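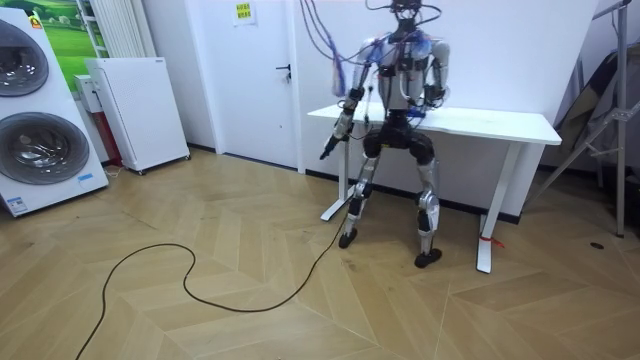 The night the knees let go

By the time I got to Imthorpe the argument had already moved on from whose fault it was to whether anybody should be allowed to stand within arm's reach of the thing ever again.

I'd come up on the early train from Cernadville with a notebook, a sandwich and a fairly loose assignment, which was to write something cheerful about two-legged robots learning to do household chores. Laundry, mostly. Everyone wants the laundry one! My editor wants the laundry one so badly she's offered to have it at her place. What I got was two days of people standing with their arms folded, talking about torque.

The outfit is called Pustport, and it's small. They rent the ground floor of a house that used to be a dentist's, and they've kept it as homey as they can, parquet and radiator and all, on the theory that a robot that can only walk on a lab floor isn't much use to anyone's nan. I like that theory. I also like that the kettle lives next to the soldering station and you have to check which plug you're pulling.

Dörte Frerichs runs the place. She's an engineer who spent years on hydraulic presses before she got interested in legs, and she has the press person's attitude to machinery, meaning she never puts her hand anywhere she wouldn't want to lose it. She met me at the door and told me the fault before she told me where to hang my coat.

So, the fault. Three weeks earlier the robot had been doing a dull balance test in front of a desk. It stands with its feet apart and its knees a bit bent, somebody changes the load in one hand, and it shifts its weight to suit. They'd done it so often that people were eating lunch during it. On the evening in question it had been up for 35 minutes when both knees went slack at once. The arms didn't. The arms, as far as the software was concerned, were having a lovely time, and they carried on holding position while everything under them folded.

It went backwards into the desk. The desk went into the wall. One forearm came down across the tabletop hard enough to leave a dent I could fit my thumb in (I did, several times, I couldn't leave it alone). The bit that bothered Dörte came next. The balance program, noticing that the body was no longer upright, did what it was built to do and tried to save it. It swung the right arm out as a counterweight. Fast. Through the spot where a technician had been crouched to look at an ankle, until he'd got up to answer his phone.

"He was ordering a pizza," Dörte said. "I've told him he has to order from them for the rest of his life."

She can joke about it, though I noticed she only did it the once.

I'd assumed a fall was a fall. You trip, you land, you swear. With these machines there's a whole chain of small decisions being made on the way down, and each part of the body may be working from a different idea of what's going on. The legs had lost power. The arms hadn't. The program in charge of staying up still believed it had legs, since the last thing they'd told it was that they were fine, and it kept believing that for long enough to throw a punch.

They found the cause on the second day of looking, and it was a connector. It's always a connector! I've written about trams, a talking fridge and a car park that wouldn't give people's cars back, and it has been a connector nearly every time. This one sat in the hip, where the power feed for both legs came together before splitting again, and it had been working itself loose with every step. Some 4,000 steps, going by the log. The supplier, Engelhardt, makes two versions, one with a locking tab and one without, and the one without had gone in during a rushed repair in the autumn. Same part in every other way. You'd have to turn it over to tell. Nothing wrong with it, Dörte was keen to point out, if you're putting it in something that sits still.

The replacement took 20 minutes. The rest of it has taken the three weeks, and they weren't finished while I was there.

For a start, the legs and arms now have to agree that they've both got power, many times a second, and if either one goes quiet the other isn't allowed to do anything heroic. The arms go soft. The robot slumps. Dörte showed me on the bench with a spare arm, which gave a sort of sigh and drooped over the edge like a kid who's been told the pool's shut. It looks pathetic and she's delighted with it. A machine that falls down like a sack of spuds will break itself, she said, and she's got a budget line for that.

Then there's the emergency stop. They'd had one all along, a big button, and it had been pressed that night too. It was pressed after everything was over. The person nearest it had been holding a sandwich, and by the time she'd put it down the desk was already against the wall. So the button's been joined by a handheld switch that somebody has to keep squeezed the entire time the robot's powered. Let go and it's off. I was given a turn and can report that your hand cramps up well before you'd like it to, and that you become very, very aware of your own nose and whether it's itchy.

There was a good deal of grumbling about that switch. One of the younger engineers, who'd asked me not to use his name and then spelled it for me twice, thought the whole business was overdone. You'd never get anything tested, he reckoned, if one person out of a team this size was permanently employed as a clamp. The connector had been the problem and the connector was fixed. He wasn't being careless. He'd been the one to find it, lying on the floor with a torch in his teeth, and I think he felt the fix should have earned him more than a sore hand.

Dörte heard him out. Then she asked him to tell her what the next connector was going to be, and he went off to make tea.

I did ask the obvious question, which was why you'd put something like this in a home at all. She gave me a longer answer than I expected. The short of it is that she wouldn't, yet. She's worked with machines strong enough to flatten a ute, and those never worried her much, because they stay bolted where you put them and you can paint a yellow line on the floor. With legs, the line moves. A thing that can lift a wet doona out of a washer can also hit you with roughly the same effort, and it'll be doing both jobs in a room with a toddler and a dog in it. Until it can fail in a way that's boring for everyone standing nearby, she doesn't want to hear about laundry.

My editor's going to be crushed.

On my last afternoon they ran the balance test again, with people kept well back and the switch being squeezed by the pizza man, who'd put his hand up for it. I'd like to tell you it was gripping. The robot shifted its weight left. It shifted its weight right. A cooling fan somewhere got louder and then got quieter. After a while Dörte nodded, the technician let go on purpose, and the arms went limp just as they had on the bench.

She made him do it again. She made him do it all afternoon, at different points in the lean, writing each one down in pencil, and she was still at it when I went to find my coat. The last train to Cernadville leaves Imthorpe a good bit earlier than the timetable says it does, so if you're ever up that way, give yourself plenty of time.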